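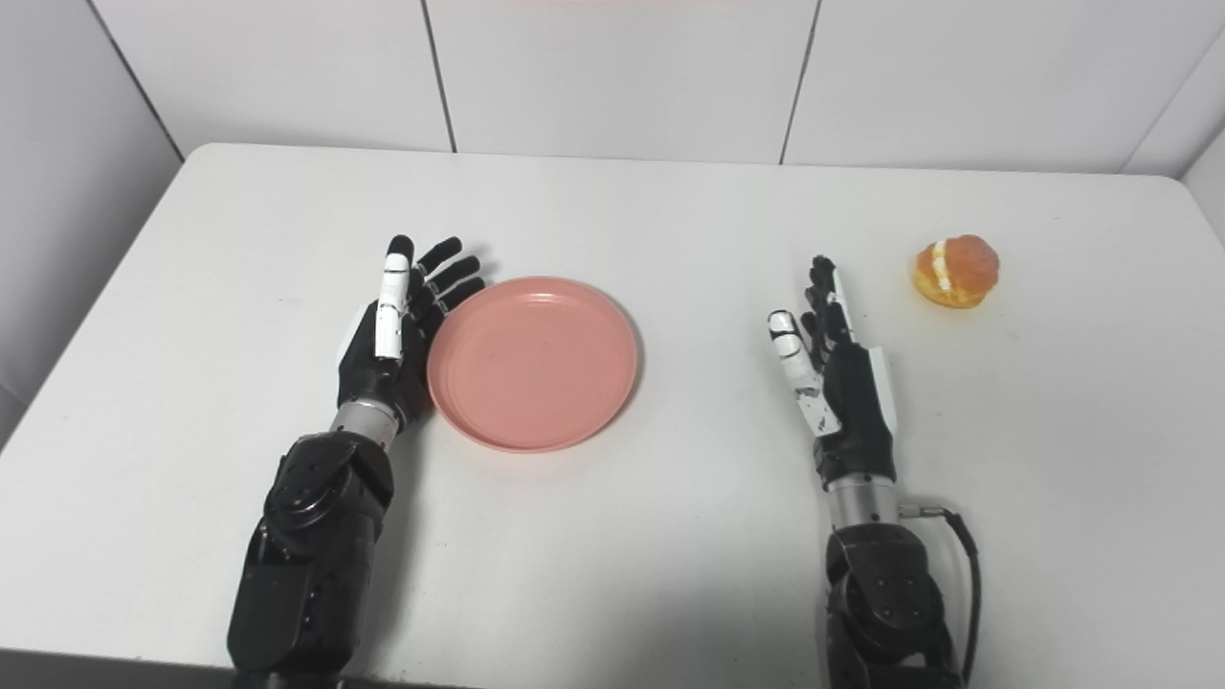 湿度計って、みなさんどこまで信用してますか？

先月ちょっと愚痴を書いた、机の上の湿度計2台が仲良くしてくれない件の続きです。片方はMutwoodの液晶だけのシンプルなやつ、もう片方はSkurkikの記録機能つき。並べて置いてもぜんぜん同じ数字にならなくて、朝いちばんに見るたびにモヤモヤしてました。温度のほうはほとんど揃うんですよ。なのに湿度だけ、いつもMutwoodのほうが高い。

で、重い腰を上げて塩を使った校正をやってみました！昔からあるやり方で、食塩に少しだけ水を足してシャーベットみたいな状態にして、密閉できる容器にセンサーと一緒に入れておく。そうすると中の湿度がだいたい決まったところに落ち着くので、その値とのズレを見ればいい、というものです。センサーに塩水がついたら終わりなので、ここだけは本当に慎重に。私は塩をペットボトルの蓋に入れて、湿度計を離して置きました。あと水を入れすぎないこと。溶け残りの塩がちゃんと見えているくらいがちょうどいいです（最初の回はここで失敗して、びしゃびしゃにしました）。 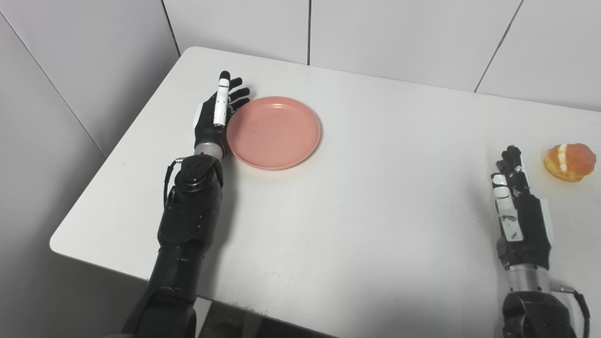 白いテーブルとピンクの丸皿

Skurkikのほうは記録間隔を60秒にして、入れっぱなしにしておきました。本体のメモリは3000点なので、この間隔なら丸2日は余裕で残ります。グラフにしてみると面白くて、最初にぐっと上がって、そのあとがとにかく長い。もう平らになったかな、と思ってからもまだじわじわ動いてるんです。説明書に「数時間放置」とだけ書いてあるのを真に受けて途中で蓋を開けていたら、間違った補正値を入れるところでした。ひと晩は待ちましょう。できれば部屋の温度があまり変わらない場所で。うちは夜中にエアコンが切れるので、そのあたりで線がちょこっと波打ってました。

結果はというと、ズレていたのはSkurkikのほうでした。えー、高いほうなのに！低めに出るクセがあったので、アプリの設定画面からオフセットを入れて解決。Mutwoodには補正機能がないんですが、こちらはほぼそのままで大丈夫そうです。1000円で買ったほうが正確だったというのは、正直ちょっと悔しい。

ただ、塩ひとつで分かるのはその湿度のあたりだけなんですよね。冬の乾燥した部屋でも合っているかは別の話で、低いほうを見るには違う種類の塩が必要になります。Zokeroから校正用の小袋セットが出ているのを見つけたので、次はそれを試すつもりでいます。

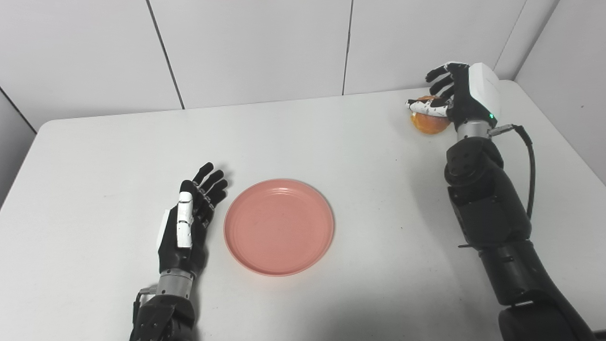

Dagný Blöndalさんからは、校正の前に湿度計を部屋に出して慣らしておかないと、冷えた本体のせいで読みがおかしくなりますよ、というメールをいただきました。なるほど、たしかに私のMutwoodは窓際の冷たいところが定位置です。次の回は前の晩から机の真ん中に移しておきます。

それから電池の話も少し。記録間隔を短くすると、当然ですが減りが早いです。校正が終わったら長い間隔に戻すのをお忘れなく。私は忘れて、火曜日に見たら画面が真っ暗でした。データは本体に残っていたので助かりましたけど、電池を替えたあと時計がリセットされていて、グラフの日付がめちゃくちゃに。替えたらまずアプリにつないで時刻合わせ、です。

コメント

Gaetano Marino
塩は食卓塩でもいいんでしょうか。うちにあるのはサラサラにするための添加物入りで、影響があるのか気になっています。

Benedicta Addo
同じことをチャックつきの袋でやりましたが、空気が漏れていたのかいつまでも安定しませんでした。パッキンつきの保存容器に替えたら一発です。

Senyo Tsikata
Skurkikのオフセット、電池を抜いたら消えませんか？うちのは交換後にゼロに戻っていました。確認してみてください。

Dede Bawa
低湿度側のレポート、楽しみにしてます！ギターのケースに入れているので、冬のほうが切実です。

関連記事

・湿度計をどこに置くか問題、窓際はやっぱりダメ？
・Yangの外付け温度プローブを冷凍庫に入れてみた
・記録データをCSVで書き出すときの文字化け対策
・ボタン電池の残量をテスターで見るコツ
・5月号のお便りコーナー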